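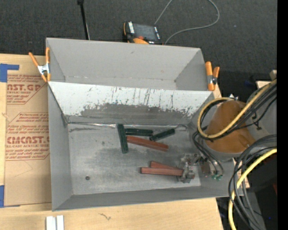
Ita Carroll

Storage and Stock Keeping, Unit 3: Containers, locations and counts

These notes go with the second half of the unit. Read them before the practical, and bring the blank count sheet from the Unit 2 pack. The reading is chapters three and four of the course book. Chapter five can wait.

1. Choosing a container

Small stock is kept in one of three ways: on an open shelf, in a drawer, or in a bin. Open shelves suit boxed goods that stack. Drawers suit items that are small and costly, where you want dust kept off and hands kept out. Bins suit loose goods that are picked one or a few at a time.

An open-topped bin is quick to pick from and quick to fill. Its weak point is that different goods end up together. A divider helps if the two sides hold goods that look clearly different. It does not help much if both sides hold, say, two lengths of the same bolt. Keep near-identical goods in separate bins, and if you can, in separate bays.

Wear on the inside of a bin does no harm to most stock. Replace a bin when it is cracked, when a divider no longer stays put, or when the label will not stick. Scratches are not a reason to replace one.

2. Location codes

Every place where stock can sit needs a code, including the places where it sits for an hour. The usual pattern runs from large to small: room, bay, shelf, position. At Vendby, the case study for this unit, the code B-04-2-C means room B, bay 4, second shelf up from the floor, position C counted from the left.

Points to note about the Vendby system:

Shelves are numbered from the floor up, so a new shelf can be added at the top without changing the rest.

The letters I and O are left out because they are misread as numbers.

A divided bin has one code for each part. The front part takes the plain code and the back part takes the same code with an R after it.

Goods-in and returns have codes of their own. Before this was done, returned items were on nobody's list until somebody put them away.

A code belongs to the place and stays there when the goods move. Students often get this wrong in the written work. If bolts move from position C to position F, the record for the bolts changes. The labels on the shelf do not.

3. Minimum and maximum levels

The minimum level is the amount at which you reorder. To work it out, take the average daily use, multiply by the supplier's delivery time in days, and add the safety stock.

Worked case. Totgate uses 20 hinge packs a day. The supplier takes 3 days. Safety stock is set at one day's use.

20 x 3 = 60
60 + 20 = 80

The minimum level is 80 packs. The maximum level depends on the space in the bin and on the order size. If the supplier only sells in lots of 1,000, the bin is not going to hold a full order, and you need a second, bulk location with its own code.

4. Counting

A full count means everything is counted at once, normally with the store closed. A rolling count means a part of the stock is counted each day until the whole store has been covered. Lynch closes for a full count once a year. Serwood counts 26 locations a day and does not close at all.

When you count:

Count what is in the location before you look at the record.

Write the figure down at the location, in ink.

If the figure and the record differ, count again. If they still differ, a second person counts.

Do not correct the record yourself. Pass the sheet to whoever signs off changes.

Goods found in the wrong place are written down under the place where they were found, then moved. Moving them first loses the information about how they got mixed.

5. For the practical

You will work in pairs at a bay. One counts and one writes, then swap at the halfway point. Encarnación Montes will be running the session and has the answer sheets. Written work is one side of A4 on why the two counting methods give different kinds of error, and is handed in at the start of Unit 4.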